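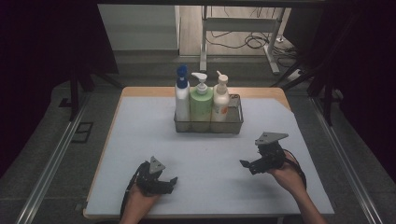
Debora Marino commented under the last post that I should stop tweaking the jaws and sort out the cables, as a gripper you hold in your hand is only as good as the lead hanging off it. She had a point. I'd spent most of March on the jaws and barely looked at the wiring.

So, cables. The left gripper kept dropping out whenever I turned my wrist past a certain angle. I blamed the connector first and re-crimped it twice. Then I blamed the board. The fault was a break inside the lead, a few centimetres back from the plug, where it had been bending in the same place every time. I've replaced it and left more slack.

The bottles in the wire basket are what I'm practising on at the moment. Pump bottles are awkward. The top catches on things, and if you take hold too high the whole bottle tips. Gripping lower down means getting the jaws past the mesh, and mine are a bit fat for that. I've drawn a thinner pair and will print them this week.

The logging script is the other job. It was writing 1000 readings to a file and then starting again from the top, so I lost the beginning of every long run. I've put the limit up to 2000 for now. Primo Lo Presti sent me a version that starts a new file instead, and I'll swap to that when I've read through it properly.

Spent so far on the pair: 300 euros, plus 40 for cable and plugs. I still need heat shrink in the small size, and the right-hand trigger spring is too stiff for a long session.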